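Celadon-coloured tableware

Celadon-coloured tableware is a general name for bowls, cups and plates finished in a pale grey-green or mint-green glaze. The name comes from celadon, a family of glazes first made in China, but in shops it is now used loosely for almost any household pottery of a soft green shade, whatever the glaze contains. The small round bowl is the most common shape.
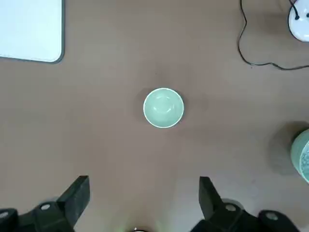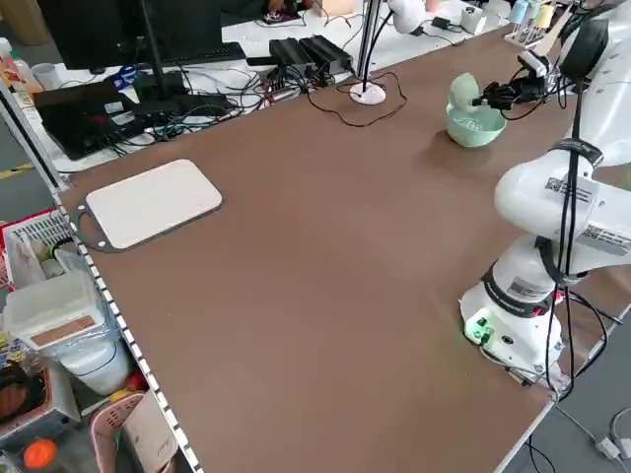
A pale green bowl on a brown tabletop, seen from directly above (first picture) and with a cutting board and desk lamp on the same table (second picture).

Name

The English word "celadon" reached Britain from French, and its earlier history is disputed. One account traces it to a shepherd in a French pastoral romance who wore pale green ribbons. Potters tend to keep the word for glazes coloured by a small amount of iron and fired in a kiln short of oxygen. Sellers of everyday tableware also use "sage", "mint", "sea green" and "duck egg" for similar shades, and the same bowl may be sold under different names in different shops.

Colour and glaze

In a traditional celadon the green comes from iron oxide in the glaze. The amount is small, often no more than 2 per cent by weight, and too much of it turns the glaze olive or brown. The colour also depends on how thickly the glaze lies. Where it is thin, as on a sharp edge, the clay shows through and the piece looks lighter. Where it pools, as at the bottom of a bowl, it looks deeper.

Most modern factory pieces are coloured with prepared stains and fired in an ordinary electric or gas kiln. These glazes give an even colour from one piece to the next. They can be gloss, satin or matt. A gloss finish shows small bright highlights on the curve of the wall, and under a single lamp the inside of a bowl may seem to be two or three shades of green at once.

White rims

Many pale green bowls have a narrow white or near-white rim. It may be made in several ways. The glaze can be wiped back with a damp sponge before firing, a white glaze can be brushed on as a band, or the green can simply run thin over the edge in the kiln. A wiped or thin rim usually varies a little in width, while a banded one is more regular. The method cannot always be told from the finished piece.

Form

The household bowl usually has a curved wall and a flat area at the bottom of the inside. The flat area makes it easier to scrape out with a spoon and lets a smaller dish stand inside. A raised ring underneath, called the foot, is commonly left without glaze so that the bowl does not stick to the kiln shelf.

Plain green bowls are used for rice, soup, porridge, fruit and dips. In the kitchen they also hold chopped ingredients beside the cutting board before cooking.

Makers

Small potteries and large suppliers both produce the ware. The Huỳnh workshop, founded by the potter Quyên Ông, began with a single green rice bowl and fires 322 bowls in a full kiln load. Its glaze recipe is entered in the workshop's records as number 2269, and a new batch of glaze is mixed each March. Flaltberg sells a stacking bowl in sage with a white band, and Cirkano offers a deeper version in 16 colours, of which two are pale greens. Vurton made a matt green range for cafés but later replaced it with grey.

Care

Glazed bowls can normally be washed by hand with warm water and washing-up liquid. Many are safe in a dishwasher, though the maker's mark or leaflet should be checked first. Metal cutlery can leave grey lines on a pale glaze — these are traces of metal and can often be removed with a mild cream cleaner. Fine cracks in the glaze, known as crazing, may take up stains from tea or sauces. Some older celadons were crazed on purpose and are kept for display.

A chipped rim exposes the clay beneath and can be sharp. Bowls in this state are best taken out of use for food.

See also

Glaze
Rice bowl
Stoneware
Crazing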